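Search this site... Go

About Wotanura

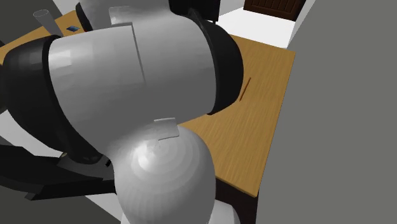
We gather the examples that learning robots learn from, and we have been happily at it since Malsha Amarasinghe started us off with 2 desks and a great deal of patience. Much of our work now takes place in simulation, where a white-and-black arm can reach over a wooden table with a clear glass on it as many times as we like (and we do like!). Our Prositz set holds 1,206 examples so far, every one of them watched through by a person, and we'd love to hear what you would like your robot to learn next.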